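Polteo review: newsletter and outreach tool for small shops

Posted Mar 9, 2019

Quick one, because I've had four emails asking whether to get Polteo and I keep typing the same reply.

I do marketing for small food and homeware businesses. Mostly email lists, a bit of pitching to local papers and bloggers, some social when the client twists my arm. I moved two clients over to Polteo last August and have been in it nearly every working day. I pay for it. No affiliate link, no freebie.

What it is

Email newsletters plus a contact book for press and bloggers, in one place. You write the thing, send it to customers, and then pitch the same story to your media contacts without exporting a spreadsheet. Reports at the end. The contact book is the reason to look at it. Plenty of tools send email, most of them cheaper.

Price

$32 a month for the small plan. Three seats. Trial is 30 days and they don't ask for a card, which I liked. The next plan up is a big jump and all you really get is more seats and a custom sending calendar. Haven't needed it.

Setup

Import was good. Brought in a list of 2329 names for Ambrose, a tea and preserves shop I've worked with for years, and it caught the duplicates and the dead addresses before the first send. Took a lunch break. Matching the columns was a pain though – it insists on first name and last name in separate fields, and my old list had them together. Had to go back and split the lot. If your list is messy fix it first, you'll save yourself an evening.

Domain stuff (the records you have to add so you don't land in spam) is explained in normal words. Harriet Crenshaw runs the office at Ambrose and did it herself while I was on the phone with another client. She's not technical and would want me to say so.

Writing emails

Fine. The editor is drag and drop, blocks for text, blocks for pictures, a button block. Doesn't fight you. Templates are a bit beige but at least they're plain, and I'd sooner start plain. It loses your spot if you switch tabs and come back, scrolls you right to the top. Every time. Drives me up the wall on long ones.

Autosave works. Had the laptop die halfway through the Christmas send and only lost a sentence.

Fonts: six choices. Colours: you can save your brand colours, but only if you find the menu, it's under Account and not under Design. Took me weeks.

The contact book

The good part. Each journalist or blogger gets a card with what you've sent, whether they opened it, whether they wrote back, and your own notes. You can tag by topic. You can also mark someone "leave alone until" with a date, and it greys them out so you can't pitch them by accident. Wish every tool had that. I've annoyed enough food editors in my life.

It does not give you contacts. Some people seem to think it comes with a database. It doesn't, you bring your own. If you have no press list, this won't make you one, and you'd be paying for an empty address book.

Pitches go out one by one from your own address, so they look like normal emails. Replies land in your own inbox and also get copied onto the card. The copying is slow, sometimes a couple of hours. I've replied to someone from my inbox and then Paloma Whitlock, who shares the account with me, has replied again from Polteo because it still showed as unanswered. Embarassing. Twice now. We've agreed she checks with me first, but the software should be handling that.

Reports

Opens, clicks, replies, unsubscribes. Laid out on one page you can print, and clients like something they can hold. The "earned mentions" panel is weak. It's supposed to spot when a site writes about you and add it to the report. It finds the big sites and misses the little ones, and for a shop the little ones are the whole point. I add them by hand. You can add them by hand, at least.

Don't trust the "estimated value" number beside each mention. No idea where it comes from. I switch it off before a client sees it, there's a toggle at the bottom.

Versus Omlow

Used Omlow before this. Better editor, nicer looking emails, proper A/B testing on subject lines (Polteo only tests two, and you have to pick the winner yourself). But Omlow has nothing for press contacts so I was running a spreadsheet beside it and the spreadsheet was always out of date. If you only send newsletters, get Omlow. If you pitch as well, Polteo.

Trorinach gets brought up a lot too. I only did the trial. Very big, very grey, made for agencies with a whole floor of people. Couldn't find the send button for a good while.

Support

Email only. Answers inside a day, usually, and from a person who's read your question. No phone. Weekends you wait til Monday. Help pages are decent except the ones on segments, which still show the old menus.

Would I renew

Yes. Grumbling a bit about the reply lag. Four out of five for someone doing both newsletters and pitches, three if it's just newsletters. Phone app I'd skip, it's only good for checking numbers.

Last thing, pictures in emails. Polteo squashes them hard to keep the email light, and there's no slider, so whatever you upload had better be clear to begin with. Bright stuff on a pale table comes through well. Dark on dark suffers. Take a navy can on a glossy grey-brown countertop: the faint white and light blue printing low on the can is the first thing I'd worry about at thumbnail size, and the little reflection under the base won't be much help either. Crop in close, brighten it before you upload, send yourself a test and look at it on your phone. The preview in the editor shows the full-size version, so don't go by that. I've asked them to change it and got a polite maybe. 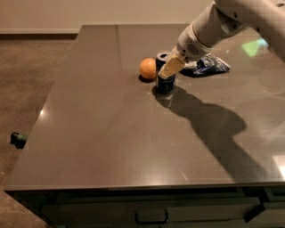
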